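My sister texted me on Sunday to ask when she could stop emptying her dishwasher. She figures that since I write about robots, I must know. I told her I'd get back to her, and then I wrote this instead, so hi, Jen, sorry it's so long.

The short answer is that I wouldn't sell the dish rack yet. The long answer is that I've gotten a lot more hopeful this past year (and I was a real grump about it before, ask anyone who had to sit next to me at lunch in March).

What changed my mind was watching people work on the small stuff. I don't mean backflips. I mean picking one odd little thing up off a table. If you've never thought about how hard that is, go find a bit of string and pick it up with salad tongs. Now do it without knocking over the cup next to it. Your fingers do a hundred tiny corrections you never notice, and somebody has to get all of that into a machine that has two fingers and no common sense.

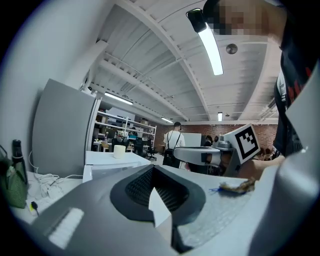
*Two grippers, one very small twisty brown thing with a blue thread on it.*

I love how plain the work looks up close. White table, office lights, people at their desks getting on with their day. A lot of it comes down to doing the same boring chore over and over, a bit differently each time, so the machine gets to learn from more than one version of it.

My friend Poul Kjærgaard keeps a list of chores he'd pay to never do again, and he scores every new demo video against it. The list has 17 items. By his count, machines can do 3 of them well enough that he'd leave the house while they did it, and one of those is vacuuming, so I'm not sure it should count! He's a tough judge. If the video is sped up, no points. If the towel was already half folded, no points.

Doors are his favorite test, and I've come around to it. A fridge door, a cabinet, a microwave — they all look like the same job until you try to write down what your hand does. Some you pull, some have a button, some stick and then fly open.
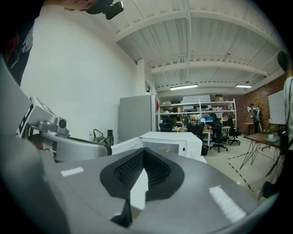
And then there's the kitchen problem, where everybody's is different. My microwave has a handle you have to yank like you're starting a lawn mower. My mom's opens if you look at it wrong. A robot that's great in one kitchen can be a total beginner in the next one, and I think that's the part the sales videos skip over.

Shop floors are further along, by the way. Same parts, same bins, same height of table all day. I'd bet on a machine packing boxes long before I'd bet on one packing my kid's lunch.

So, Jen: keep emptying the dishwasher. Ask me again next year, and if Poul's list gets up to five, I'm buying the first round.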